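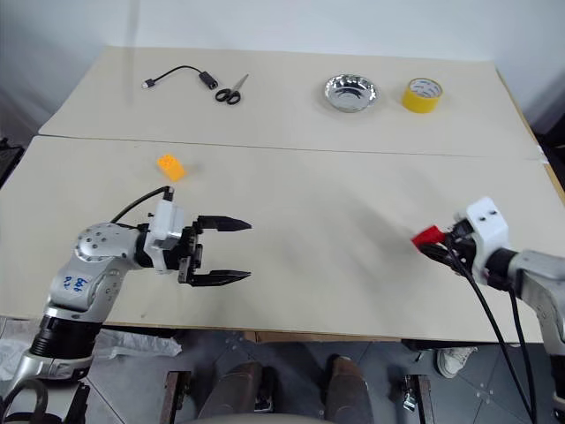

4.2 Comparaison des deux pinces

Passons à la partie que j'attendais le plus ! Avec Despina Vlachou, nous avons gardé la même table et les mêmes objets pour tous les essais (câble, ciseaux, coupelle en métal, rouleau d'adhésif, petite brique orange), et nous n'avons changé que l'organe terminal. D'un côté, la pince parallèle à longs doigts noirs, de l'autre la pince à embout rouge, que nous appelons Thevar dans la suite. La figure 3 montre les deux bras au-dessus de la table.

Figure 3 – Les deux bras face à face, la pince parallèle ouverte à gauche, l'embout rouge à droite.

Nous avons enregistré 1152 saisies, toutes avec le même contrôleur à 100 Hz. Sur la brique, franchement, les deux se valent, et j'ai été surpris de voir Thevar s'en tirer aussi bien dès les premières séries. Les ciseaux, c'est une autre histoire : les doigts longs passent bien dans les anneaux, alors que l'embout rouge glisse sur les lames et qu'il faut souvent reprendre l'approche – parfois deux fois de suite. Quant au câble, il nous a donné du fil à retordre avec les deux pinces (Hélder Mota a fini par réécrire toute la consigne de fermeture en mars). Les réglages retenus pour chaque objet sont donnés en annexe B.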